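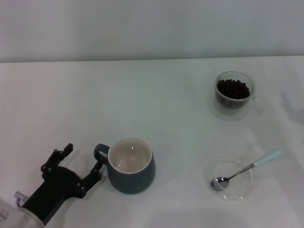 Slide 1: White table, mug.

Speaker notes – "One Mug Each: Running a Share House Kitchen Without a Solicitor"
Stindadier Community Hall, December 17, 2019

Wait for the urn to finish. It's louder than the microphone.

Open with the mug question. Hands up who has more mugs than people at home. Keep your own hand up. Leave it there a bit too long.

Then the Utach Street house. Five bedrooms, one sink, a fridge that hummed in B flat. We moved in during July and by the second week there was a roster on the wall, laminated, in three colours. Pause. The roster was the last thing in that kitchen anyone cleaned.

Slide 2 (the roster). Let them read it. Someone always laughs at "bin liaison".

Main point, say it slowly: people will wash what they think of as theirs. Everything else is weather.

So we went to one mug, one bowl, one plate per person, and the surplus into a box under the stairs. Two rules only. Wash it before you sleep. Don't borrow a mug with something living in it.

The box – if there's time – went to the op shop on Wibisono Road, which politely gave half of it back.

Slide 3 (the dishwasher receipt). $699, split evenly, from Ovov Appliances. Read out the price and look wounded. The dishwasher solved the washing and invented the unpacking. A clean dishwasher can sit full for roughly 100 hours while grown adults eat cereal out of a measuring jug. I was one of the adults. It was a good jug.

Don't get into the tea towel business. Last time it took up all the questions.

Slide 4 (blank on purpose, leave it up). Money. Kitty for dish liquid, salt, oil, bin bags. Nothing else. Cheese is a private matter. If they ask about milk, say milk is also a private matter, but a sadder one.

Moving out: take your mug with you. I left mine and have seen it since, in a photo of somebody's birthday, holding pens.

Questions. Repeat each one for the back row. If there are none, ask who does the oven, and sit down while they argue.

Clicker goes back to the front desk, with its batteries.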